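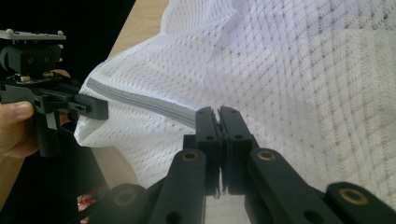
洗濯ネットのファスナー、閉め忘れにご注意　共同洗濯室で講習会

ベケルブリッジの共同洗濯室で5月8日、洗濯ネットの使い方を学ぶ講習会「ミドゥラ」が開かれた。主催は洗濯用品の貸し出しを手がけるティカロ。題材はネットとファスナーのみ。受講料は400円で、洗濯室の利用者にとっては乾燥機を回すかどうか迷う金額である。

前半のテーマは「閉める」。洗う前にファスナーを端まで引き、生地を噛んだら無理に引かず、少し戻して布を逃がす。教わるまでもない話だが、会場で「いつもそうしている」と胸を張る人はいなかった。靴下の片方だけが洗濯槽の底から出てくる現象について、主催者は一貫してファスナーの責任ではないとの立場を取っている。

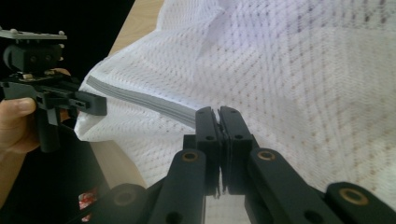

白いメッシュの洗濯ネットと灰色のファスナー＝ベケルブリッジの共同洗濯室

後半は「畳む」。網目のある薄い布は、角をそろえたつもりでも手を離すとふくらみ、どこが角だったのか分からなくなる。講習では、まず台の上に平らに広げ、ファスナーを手前の辺に合わせてから2つに折る方法が紹介された。空気は手のひらで中央から外へ押し出す。急ぐと反対側がふくらむため、この工程に講習時間のかなりの部分が費やされた。

質疑では「そもそも畳む必要があるのか」との声が上がった。主催者の回答は「引き出しが閉まるようになります」。質問者は、引き出しはもう長いこと閉めていないと述べ、話題はネットの干し方に移った。 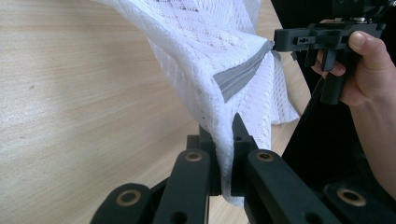
次回は10月、サイズ選びがテーマ

次回の講習は10月に同じ洗濯室で開かれる。今度は大物用ネットの選び方を扱い、毛布を入れたら二度と出せなくなったという相談にも応じる。受講料は700円に上がる。値上げの理由について主催者は「ネットが大きいので」と説明している。

定員に達し次第締め切り。申し込みは洗濯室入り口の用紙で受け付ける。手持ちのネットを持参してもよいが、ファスナーの引き手が取れたものは、講習の前に窓口で相談してほしいとのこと。
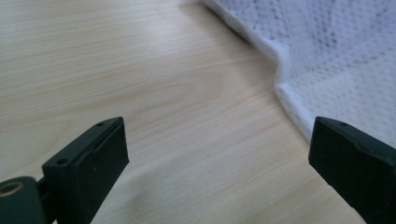 関連記事

マトゥール商店街、布巾の貸し出しを開始　返却は畳んで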